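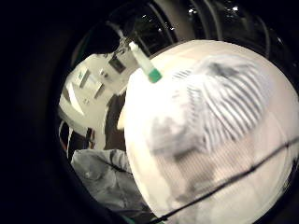 The Shirt Is Winning
Sep 7, 2025

Ignacio Requena has been trying to get a machine to put away a shirt for two years. He is an engineer at Soditz, a small outfit in Toledo, and he can tell you to the minute how long the shirt takes when he does it himself, which he brings up more than is good for him.

The pitch for home robots has hardly changed since I was a kid. It will cook, it will clean, it will free your evenings. What the people building them will promise over lunch is smaller. Requena thinks a machine that clears a table of ordinary junk, in a house it has never seen, is a decent goal for the decade. Ironing he won't discuss.

Cloth is the trouble. A box stays a box when you pick it up. A shirt has a new shape every time you touch it, and the machine has to work out all over again where the sleeve went.

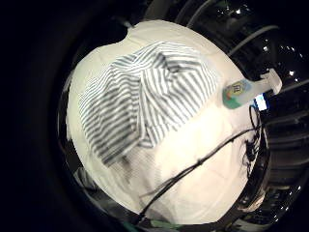
Striped fabric, a plastic bottle and a long black cable: easy for you, a hard day's work for a robot.

Bottles go better. On a good day, Requena says, his software gets 30 in a row. Then it meets one lying down with the cap facing the wrong way, and we all stand there and watch it think.

The fix, everyone in the trade agrees, is more examples, and the examples have to come from people. Soditz wants 2000 of them per chore. It has around 1000 for picking up a cup.
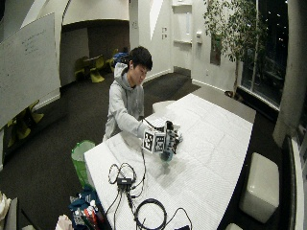 It is odd work for a grown adult, doing the same small thing over and over so that a machine may someday do it worse. Okirside, a rival in Trerton, pays by the hour and provides sandwiches. Requena says the sandwiches are a real problem for him in hiring.

I asked who folds the laundry at his house. He does, on the bed, with the radio on.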